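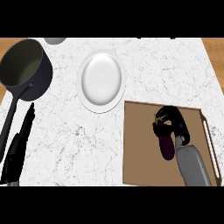

Jemeo Bench is the planning kit for teams getting ready to buy a two-arm kitchen robot, and it lets you work out your budget before any hardware lands on your loading dock. You pick the arms, the hands and the counter, run the tasks you care about in simulation, and get a parts list that matches what you tried. Hands are where most of the money goes, so start there. A glossy eggplant held above a cutting board is a great first job for a multi-fingered hand, and an oval plate or a saucepan handle asks for quite different things. Run all three before you settle on a model!

What you get

The base license covers one workstation and comes with 88 kitchen items, from pots and plates to vegetables, all with editable size and weight. You can swap in your own counter by typing in its length, depth and height. Arm and hand models load from a menu, and mixed setups are fine – a five-finger hand on the right and a simple two-finger one on the left, if that's what your budget likes.

Each finished run gives you a reach report, a grip report and a shopping list. The shopping list includes the small stuff people forget to price: mounting plates, cable guides, spare fingertips, an emergency stop for each side of the bench.

Pricing

Base license, one seat, one year: $900
Extra seat: $80 a month
School and nonprofit labs: 10 percent off the base license

Updates are included for the full year. Your projects stay readable after the license runs out, but you will need an active one to run new tasks.

Planning your budget

Vangelis Theodorakopoulos wrote our budget worksheet and has kept adding to it (the tab on floor space is new and really good). His advice is to fill in three columns: what the job needs on day one, what it might need in a year, and what you can rent. Put the second hand in the rental column if only one side does the picking. Many kitchens find that the second arm mostly steadies a pan or waits its turn, and a cheaper hand does that nicely.

Leave room for spares, too. Fingertip covers wear out, and wet food is hard on them. Simulation won't tell you how fast that happens in your kitchen, so plan a short hardware trial before you sign for the full order.

Works with

Grevberg arms, all current sizes
Vrettos hands, left and right
Soklow counter frames and wall mounts

Support for older Grevberg controllers is coming in December. If you have one of these and want to try the early build, write to Rimantas Krūmiņa on the support desk and include the controller's serial number.

System needs

A desktop or laptop with a separate graphics card, 16 GB of memory or better, and a three-button mouse. A second screen is a real treat when you're comparing grip reports.

Page updated Sep 21, 2023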